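Closing the Gaps Between White Panels

Every guide I read before doing my own back room promised invisible joints. I have yet to see one. White board against white board shows a line sooner or later, and the best you can hope for is a line that's thin and straight.
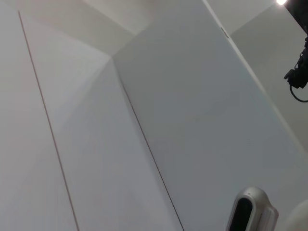

So decide first whether you need to fill at all. Stand where you normally stand in the room, with the lights you normally use, and look. If the line doesn't bother you from there, go do something else with your Saturday. A hard flashlight held flat to the wall will make any joint look terrible, and the people who sell filler know it.

If you still want to go ahead, you'll need:

Paintable acrylic caulk, white
A caulking gun
Low-tack tape
A plastic scraper
A damp cloth and a bucket
200 grit paper, one sheet

I've used Tasomia caulk and the store brand from Posstead and couldn't tell them apart after a year. The Tasomia tube says "no shrink." It shrank.

1. Clean out the joint. Run the edge of the scraper down it and vacuum up what falls out. Brown lines are often old dirt or dried glue, and on one of my walls cleaning took care of most of it. I nearly skipped this.

2. Press on both panels near the joint. If either one moves, stop. Caulk won't hold a loose board, whatever the tube claims. Fix the board first.

3. Tape both sides, leaving only the gap showing. Some people say tape is for beginners. Those people have steadier hands than mine, or lower standards.

4. Cut the nozzle small. Smaller than the marks on it suggest.

5. Work from the top down in one pass. At corners where several panels meet the ceiling, start a little way out and push the bead into the point with a wet fingertip. Don't pump extra in there, it only sags.

6. Smooth once and pull the tape while the bead is soft. Going back over it makes ridges.

7. Leave it overnight. The label says 6 hours, and in a cold house I wouldn't trust that.

8. Sand only the lumps, lightly, and leave gloss panels alone entirely. Then touch up the paint if you're painting.

One tube did almost 13 joints for me, all of them narrow. Wide gaps want a backing strip or a cover trim. Hegedűs makes a flat white trim that looks fine and costs too much.

Check again in April, once the heating is off. Mine had opened up in two places.

Posted Thursday, January 28, 2021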